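Chapter 7
Choosing a Hand: How to Compare Grippers Without Fooling Yourself

What this chapter covers
Why catalog numbers disagree with your bench
The four things a gripper trial has to hold still
Soft goods, and why they ruin good averages
Fingers, wrist cameras, and the trouble with changing both
Writing down a failure so that someone else can use it

7.1 The bracket drawer

Every lab that works with grippers has a drawer of brackets. Each bracket in it was made to attach a gripper somebody was sure about to an arm somebody already owned. The brackets outlive the grippers. At the Wistwood lab, where much of the material in this chapter was worked out, the drawer had to be emptied one August to make room for more brackets, and Hiwot Woldemariam took the chance to ask the person who had ordered each gripper why it had been chosen. The answers were frank. One had been picked for its payload, which was never needed. One had been picked because it was in stock. One had been picked after a demonstration in which it lifted an egg, and it went on to lift eggs very well for as long as anyone asked it to.

What none of the answers included was a comparison. People had tried grippers, often for weeks, but they had tried them one at a time, on different objects, with different arms, and with the operator getting better at the job all the while. By the end of such a process you know a good deal about your operator.

This chapter is about doing it properly, or at least doing it badly in a way that can be repeated.

7.2 What the data sheet measured

Suppose you are choosing between two parallel grippers for a sorting cell. The Praveck lists a maximum grip force of 300 newtons. The Brultar lists less and costs more. A buyer with an hour to spare will take the Praveck and go to lunch.

The listed force was measured at one finger opening, against a rigid block, with short fingers supplied by the maker. Fit longer fingers and the usable force at the tip goes down, while the bending load on the jaw guides goes up. Fit curved fingers and the question changes again, since the contact point now moves along the curve as the object gives way. A rigid block does not give way. Most of what comes out of a laundry hamper does.

None of this makes the data sheet dishonest. It answers a question about the gripper alone, and you have a question about a gripper, a set of fingers, an object, and whoever is closing the jaws. Shahnaz Wickramasinghe's advice to new students was to read the sheet once for the bolt pattern and once for the voltage, and to treat everything else as a rumor until the first trial.

7.3 Four things to hold still

A comparison changes one thing. Before the first grasp, write down the following and keep them fixed for every gripper in the trial.

The objects. Use the same ones, and put them back in the same starting state. For rigid parts this means a marked position. For cloth it means a reset procedure, such as lifting the item by one corner to a set height and letting go.

The task. "Pick up the cloth" is too loose. Say where the cloth must end up and how long it has to stay in the jaws.

The operator, or the controller. If a person is closing the gripper by hand, the order of grippers must be mixed, so that practice is spread over all of them. If a controller is closing it, record the version and leave it alone. You will be tempted to fix a small bug at the halfway mark. Fix it afterward and start again.

The view. Wherever the camera goes, keep the same lens, mounting angle, and distance to the fingertips for each gripper.

The fourth item is the one most often broken, and usually with good intentions. New fingers are longer, the tips are now low in the picture, and so the camera gets tilted a little to suit. From that moment the trial compares two fingers and two cameras, and no amount of arithmetic will pull them apart.
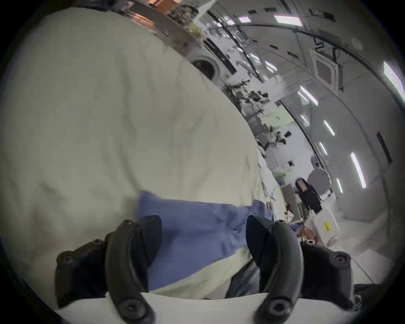 Why test a gripper on cloth when rigid blocks give cleaner numbers?

Cloth shows you failures that blocks can't. A block is either held or dropped, but a fabric grasp can take one layer too many, hold by a single fold, or let go slowly while the arm is still moving. If the gripper will ever meet fabric at work, those are the failures you need to see early.

7.4 A layered grasp, in some detail

Consider a thin cloth lying on top of a thick, padded one. The instruction is to remove the top item and leave the lower one where it is. A child can do it. A gripper closing from both sides has other ideas, for the padding rises between the fingers and offers itself up along with the cloth.

Obsa Abera and Mebrat Wolde ran 14 grasps of this kind with a curved pair of fingers and then repeated them with a flat pair, and scored both sets simply as success or failure. The two pairs came out level. Wubit Tekleab, who had been watching, pointed out that they had not failed alike. The flat pair tended to slip off with nothing. The curved pair tended to arrive with everything, bedding included. For a machine that can try again, coming up empty is a nuisance. Dragging the bedding away is a mess for the next step to deal with — and the score sheet had the same small cross for both.

They threw out the sheet. The replacement, known as the Seyoum form after the project that paid for the paper, has separate boxes for empty, partial, extra layer, and late drop. You will use it in the exercise at the end of section 7.6. Fill it in during the trial. A form completed from memory after lunch is a work of literature, and should be shelved as such.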